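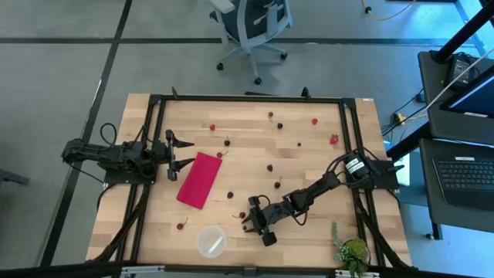 5장. 과실류의 수확 후 생리와 저장 관리

5.1 범위와 용어

본 장은 수확 후 과실의 대사 변화와 그에 따른 저장 조건의 설정을 다룬다. 대상은 소형 과실을 포함한 생과 전반이며, 건과와 가공품은 제외한다. 수확 전 요인(시비, 관수, 착과 부하)은 3장을 참조한다. 본문에서 "품온"은 과실 내부 온도를, "고온"은 저장고 내 공기 온도를 뜻한다. 두 값은 예냉 초기에 크게 벌어지므로 기록지에 구분하여 적는다.

5.2 호흡

수확된 과실은 모체로부터 수분과 동화산물의 공급이 끊긴 상태에서 호흡을 계속한다. 기질은 주로 당과 유기산이며, 산소를 소비하고 이산화탄소, 물, 열을 방출한다. 호흡열은 저장고의 냉각 부하 계산에 포함해야 하는 항목이다.

호흡 속도는 단위 생체중, 단위 시간당 이산화탄소 발생량(mg CO2/kg·h)으로 표시한다. 온도 의존성은 온도계수 Q10으로 나타낸다.

Q10 = (R2/R1)^(10/(T2-T1))

여기서 R1, R2는 각각 온도 T1, T2(℃)에서의 호흡 속도이다. Q10은 온도 구간에 따라 달라지므로 한 구간에서 구한 값을 다른 구간에 외삽하지 않는다. 연습 계산에서는 Q10 = 2로 둔다. 이 경우 품온이 10℃ 낮아지면 호흡 속도는 절반이 된다.

5.3 호흡 급등형과 비급등형

성숙 과정에서 호흡과 에틸렌 발생이 함께 급증하는 과실을 호흡 급등형(climacteric)이라 한다. 사과, 바나나, 토마토, 복숭아, 키위가 속한다. 급등이 나타나지 않는 과실은 비급등형(non-climacteric)이며 포도, 딸기, 감귤류, 체리가 대표적이다.

급등형은 생리적 성숙에 도달한 뒤 수확하면 후숙이 진행된다. 비급등형은 수확 후 당 함량의 증가를 기대하기 어려우므로 식용 적기에 수확한다. 감귤류의 에틸렌 처리는 껍질의 엽록소 분해를 위한 것이며 과육의 성숙과는 구분한다. 같은 작물 안에서도 품종에 따라 에틸렌 발생량의 차이가 크다.

5.4 에틸렌의 생합성과 작용

에틸렌은 메티오닌에서 S-아데노실메티오닌(SAM), 1-아미노시클로프로판-1-카르복실산(ACC)을 거쳐 합성된다. SAM에서 ACC로의 전환은 ACC 합성효소가, ACC에서 에틸렌으로의 산화는 ACC 산화효소가 담당한다. 후자의 반응에는 산소가 필요하며, 저산소 저장이 후숙을 늦추는 근거의 하나가 된다.

1-메틸시클로프로펜(1-MCP)은 에틸렌 수용체에 결합하여 신호 전달을 차단한다. 효과는 처리 시점의 성숙도에 좌우되고, 급등이 이미 진행된 과실에서는 떨어진다. 처리는 밀폐 공간에서 하며 농도와 시간은 작물별 등록 사항을 따른다.

5.5 증산과 중량 감소

증산의 구동력은 과실 표면과 주변 공기의 수증기압 차이다. 과실 조직 내부는 포화에 가까우므로 수증기압차는 품온, 고온, 상대습도로 결정된다. 표면적 대 부피의 비가 큰 소형 과실은 같은 조건에서 중량 감소가 빠르다. 큐티클의 두께와 왁스층의 상태, 과경 절단면의 크기도 영향을 준다.

중량 감소율(%) = (W0-Wt)/W0 × 100

W0는 입고 시 중량, Wt는 t일 후 중량이다. 계산 예: 입고 시 100 g이던 시료가 97 g이 되었다면 감소율은 3%이다. 호흡에 따른 탄소 손실도 이 값에 포함되나 저온에서는 증산분이 대부분이다.

5.6 예냉

예냉은 수확 직후 포장열을 제거하는 공정이다. 방식은 다음과 같이 구분한다.

강제통풍식: 상자 양면에 압력차를 두어 냉기를 통과시킨다. 통기공의 위치와 면적이 냉각 속도를 제한한다.
냉수식: 열전달이 빠르나 수질 관리가 필요하고, 젖으면 부패하기 쉬운 과실에는 쓰지 않는다.
진공식: 증발잠열을 이용한다. 엽채류에 적합하며 표면적 비가 작은 과실에는 효율이 낮다.

진행 정도는 반감 냉각 시간으로 평가한다. 반감 냉각 시간은 품온과 냉매 온도의 차가 초기값의 절반이 되는 데 걸리는 시간이다. 냉매 온도가 일정하고 냉각이 지수적으로 진행한다고 가정하면, 7/8 냉각에는 반감 냉각 시간의 3배가 걸린다.

5.7 저온 장해

아열대 및 열대 원산 과실은 동결점보다 높은 온도에서도 장해를 입는다. 증상은 함몰 반점, 과육 갈변, 후숙 불량이며, 상온으로 옮긴 뒤에 나타나는 경우가 많다. 바나나와 망고가 전형적이다. 장해의 정도는 온도와 노출 기간의 함수이므로 단기 수송과 장기 저장의 하한 온도를 따로 정한다.

5.8 실습 과제

Minirbridge 저장고 기록을 사용한다. 품종은 Gunn과 Nuvley 두 계통이다.

1. 고온 15℃ 구간의 호흡 속도에서 5℃에서의 값을 추정하라. Q10은 5.2의 값을 쓴다.
2. 두 계통의 중량 감소율을 일자별로 구하고, 상대습도 기록과 대조하라.
3. 에틸렌 농도의 상승 시점을 표시하고 급등형 여부를 판정하라. 판정 근거를 기재할 것.
4. Kaltivcombe 선과장의 상자 규격으로 강제통풍 예냉을 할 때 통기공 배치의 제약을 서술하라.

단위를 표기하지 않은 답은 채점하지 않는다. 제출 형식은 1장 부록과 같다.

개정 9/21/25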